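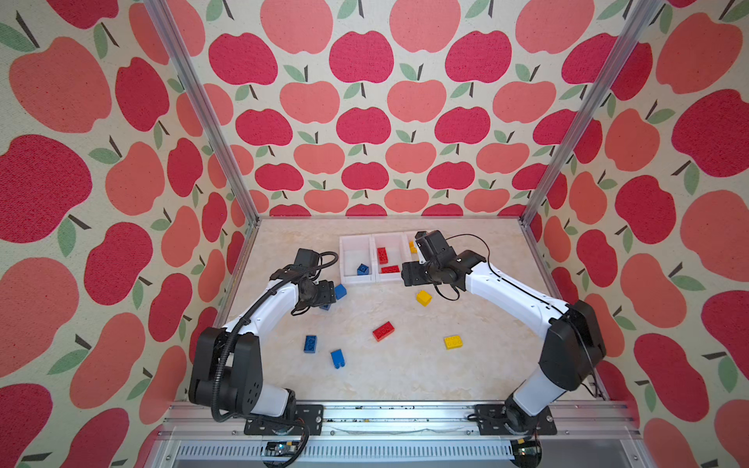
Filed under: Home Tips > Kitchen > Walls & Surfaces

Wallpaper in a kitchen is a decision you make once, in a good mood, and then wipe down for the next ten years. I put mine up in November, with the heating on and the windows shut, which was the first mistake. What follows is everything I would do differently, plus a few things I got right by accident.

Buy more than the calculator tells you. A bold repeat - fruit, birds, anything with a top and a bottom - eats paper, as every length has to be shuffled up or down until it meets its neighbour. The calculator on the Asitz site said 2 rolls for my wall. It took 4, and the last one came from a different batch and is very slightly pinker. It lives behind the fridge now.

Start in the middle of the wall you look at most and work outwards. The mismatch has to go somewhere, and it may as well go in the corner where the mop stands.

Before pasting, wash the wall with sugar soap and rinse it properly. Kitchen walls carry a fine coat of old chip fat that you'd swear wasn't there until the second length slides gently to the floor at eleven at night. 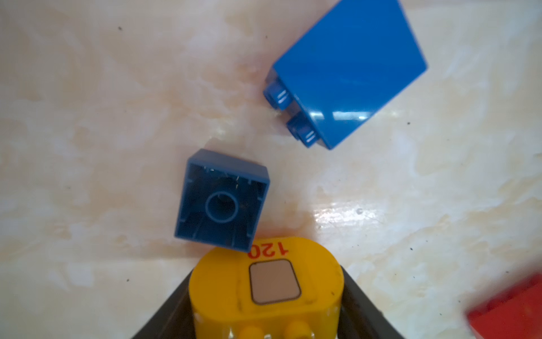
Can you use ordinary wallpaper behind a worktop?

Only if there's something in front of it. Behind a sink or hob you want glass, tiles or a clear splashback. Elsewhere a wipeable vinyl paper will cope with the odd bit of flying gravy.

Now, cleaning. For fresh splashes, a barely damp cloth, dabbed. Scrubbing takes the print off, and a bald patch in a pattern is far more noticeable than a tea stain. For grease, lay a sheet of kitchen roll over the mark and pass a cool iron across it. This works on plain paper. On vinyl it makes a smell and a shiny oblong, so don't.

Pale marble-look worktops are sold as easy to keep clean. What they are is easy to see crumbs on. Warm water, a drop of washing-up liquid, then a dry cloth straight after or you'll be looking at smears until lunch. For turmeric, leave a paste of bicarb on for 40 minutes and hope.
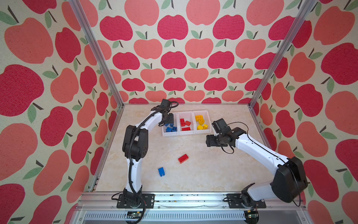 Seams that lift

Steam gets them in the end. Squeeze a little Dritano seam paste behind the edge with an old paintbrush, press with a damp sponge, and tape it overnight with something feeble. I once used parcel tape. The seam stayed down beautifully and the flower next to it came off with the tape.

Keep the offcuts, by the way, rolled and labelled. They'll patch a tear, line a drawer or cover the box file where you keep the guarantee for the extractor fan.
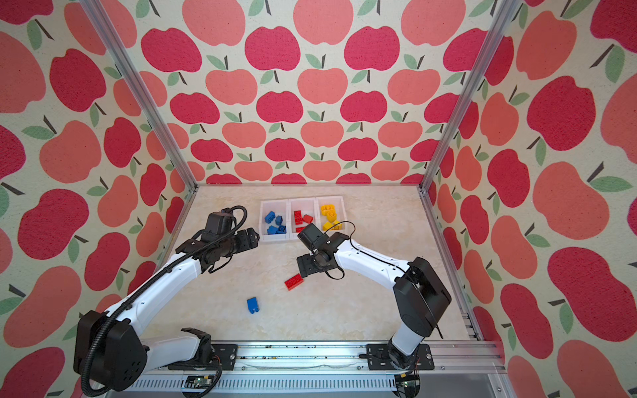
Rivera writes that tearing a patch by hand, instead of cutting it, gives a feathered edge that disappears once it's pasted over the hole. I tried it by the back door at Mudham and I have to admit I can't find it any more. Tear towards yourself, pattern side up.

500 shares · 40 comments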